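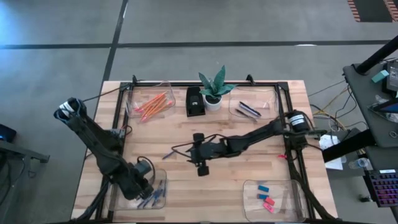

What is a desk sorting bin?

A desk sorting bin is a small open container used to keep one kind of stationery apart from the rest. Pencils, pens and erasers are the items most often given a bin of their own.

Materials and form

Most bins are moulded from clear plastic, which lets the contents be read from any side without a label. Tinplate, bamboo and cardboard are also used. Bins sold for pens and pencils are generally rectangular, and many are wide enough for a pencil to lie on the diagonal. Depth varies. Shallow bins suit erasers, clips and sharpeners, while deeper ones are favoured in classrooms, where a single bin may serve a whole table group.

Use

Sorting is usually done by type first and by colour second. Blue and black pens may share a bin in an office but are commonly split in schools. Tape dispensers, staplers and pot plants are left standing on the desktop between the bins, as they are too bulky or too often in use to be put away.

The Groltstead range, designed by Miroslava Dmytriv, was sold in 3 sizes, the largest rated to hold 52 pencils. A later version by Llorente added a rolled lip for stacking.

Care

Clear plastic greys with graphite dust and picks up ink stains. Warm water and mild detergent remove the first. Ink is harder to shift, and methylated spirits can cloud some plastics.

See also: Pencil case; Desk tidy; Drawer organiser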